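September 27, 2023
Notebook, sourdough bench (the Fellport starter, still going)

Okay, writing this up before I forget half of it. The Fellport starter came out of the fridge yesterday and I fed it twice, equal parts by weight, 100 grams each of flour and water. By this morning it smelled like green apples and a bit like paint, so I gave it a third feed and waited. Glad I did! The second dough had much more go in it than the first one, which just sat in its bowl sulking until lunch.

Flour is the new bag from the Wusden mill. It drinks more water than the old stuff (a lot more, I was still adding splashes after the salt went in). I started with 1000 grams of flour and held back some water like a sensible person, then used all of it anyway. Sticky for the first two folds, then it came together and I could get it off my fingers. 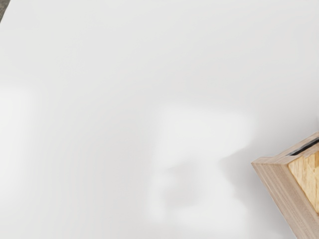 A reader from the Stesturville bread list wrote back on my last entry that I'm folding too late, and that with thirsty flour the first three folds should all go in during the first hour, then hands off. I'm half convinced. My later folds did knock some gas out, I could feel it go. Will try it their way on Friday with the same flour and the same starter so it's a fair test.

Other stuff. The oven thermometer is lying again. I set it to the usual and the bottom crust scorched while the top was still blond, so I moved the stone up one slot and put a second tray underneath for loaf two. Better bottom, and the ear opened up nicely on one side. The crumb is tighter than I want near the base. Could be the shaping, I was rushing (phone rang, of course).

The Kamolrat rye that's been on the shelf from February is past it, by the way. Smells dusty. Please don't use it in anything we're going to eat, I'll use it up for dusting baskets.
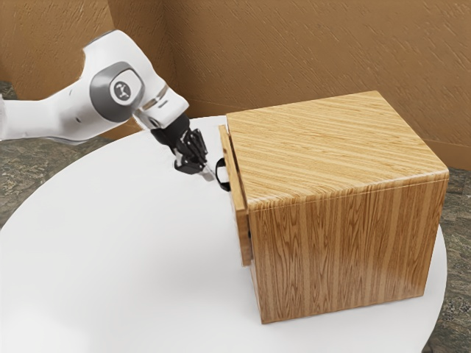
Can the starter go straight back in the fridge after a feed? Give it about 51 minutes at room temperature first, then lid on and in it goes, bottom shelf.

To do: buy salt, get a new thermometer, write the feed date on the jar lid this time. Loaf two is in the bread bin, help yourselves, but leave me the heel.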